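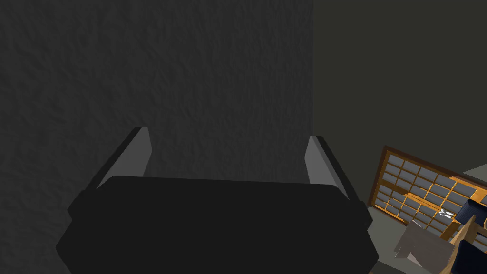
Unit 6: Walls, Surfaces and Damp

Last updated: February

Reading for this unit: course reader, chapter 9, and the Bergmann survey sheets (blank copies are in the department office). Bring a pencil to the practical. Ink runs when you write on a wet wall survey.

6.1 Why we start with the wall

Most questions that reach a building conservator come down to water. An owner sees flaking paint or a dark patch and asks for a new finish. The finish is usually the last thing to be decided. Before that you need to know what the wall is made of, how thick it is, what has been put on it, and where the water is coming from.

Traditional walls and modern walls deal with water differently. A modern cavity wall keeps rain out with a gap between two skins. A solid wall of stone or soft brick takes in some rain at the surface and lets it dry out again when the weather turns. It can go on doing this for centuries if both faces are left able to dry. Trouble tends to begin when one face is sealed.

6.2 Terms you need

Rising damp: ground water drawn up through small pores in the masonry. It is diagnosed far more often than it is found. Look for a fairly level tide mark low on the wall, with salts at the upper edge.

Penetrating damp: water coming through from outside at any height. Common sources are open joints, cracked render, broken gutters and failed flashings. The patch often grows after rain.

Condensation: water from the indoor air settling on a cold surface. Expect it in corners, behind furniture, and on the inside face of north walls. Mold is common.

Efflorescence: a white, powdery bloom of salts on the surface. Brush it off dry. Washing it drives the salts back in.

Spalling: the face of a brick or stone breaking away, usually from frost or from salts forming just under the surface.

Hygroscopic salts: salts that pull moisture from the air. A wall full of them can feel damp in humid weather long after the leak has been fixed.

6.3 Lime and cement

Lime mortar is softer than most of the stone and brick it holds. It moves a little, it lets water vapor through, and when something has to crack or wear it is generally the joint that goes. Joints can be raked out and filled again.

Cement mortar is hard and dense. In a wall built for it, it works well. In an old wall it traps water behind the pointing, and the water leaves through the brick or stone instead. You will see this on many streets: hard gray joints standing proud, with the bricks worn back between them.

The same goes for render and paint. A lime render with limewash over it stays open to vapor. A cement render with a plastic-based paint does not, and once a hairline crack lets rain in behind it, the render holds the water against the wall.

6.4 Case: the granary at Prusholm

The granary at Prusholm carries the date 1614 on its door lintel. The ground floor walls are rubble stone set in earth and lime, faced outside with a thin lime render. At some point the render on the west side was replaced with cement up to the eaves, and the inside was given a dark, rough-textured cement coat.

The owners reported a smell and soft floor timbers. An earlier contractor had proposed injecting a chemical damp course. The survey took 281 moisture readings over the four walls. The north, east and south walls were dry for their age. The west wall was wet at mid height and wettest just below the eaves, with lower readings near the floor.

That pattern does not fit rising damp. The gutter on the west side was found to be sagging at the middle bracket, and the render had come away from the stone behind it. Rain was running down the gap.

Work was done in this order:

1. Gutter rehung and extra brackets added.
2. Cement render taken off the west face by hand.
3. Wall left open through one summer, with sheeting rigged to keep off driving rain.
4. Inside coat removed in strips.
5. Joist ends checked and two of them repaired.
6. New lime render outside, three coats, finished with limewash.

The chemical damp course was not installed. Readings on the west wall came into line with the others in the second year.

6.5 Case: Skesirside cottages

The row at Skesirside is brick, one brick thick, with solid floors. Several kitchens had black mold in the outside corners. The windows had been replaced, the chimneys blocked, and no vents put in. Wall readings at depth were normal and the surface readings were high, which points to condensation.

Treatment was cheap. The flues were vented at top and bottom, extractor fans were fitted in the kitchens, and residents were asked to leave a gap of 100 mm behind large cupboards. No plaster was removed.

Compare this case with Prusholm when you revise. Both owners used the word "damp."

6.6 A note on meters

A pin meter measures electrical resistance and is calibrated for wood. On plaster or brick the number is only good for comparing one spot with another on the same wall. Salts and foil-backed wallpaper both give false high readings. For a true moisture content you need a drilled sample, weighed, oven dried and weighed again.

6.7 For the practical

Work in pairs on the garden wall at Rurano House. Draw the elevation at 1:20. Mark every joint type, each change of material, and any staining. Take readings on a regular grid and write them straight onto the drawing. Do not scrape or pick at the surface.

Hand in the drawing and one page of notes. The page should give the likely source of water, the evidence for it, and one thing you would check next. Recommending a product is not required and earns no marks.

Next unit: roofs and rainwater goods, reader page 29 onward.

3 comments · 14 shares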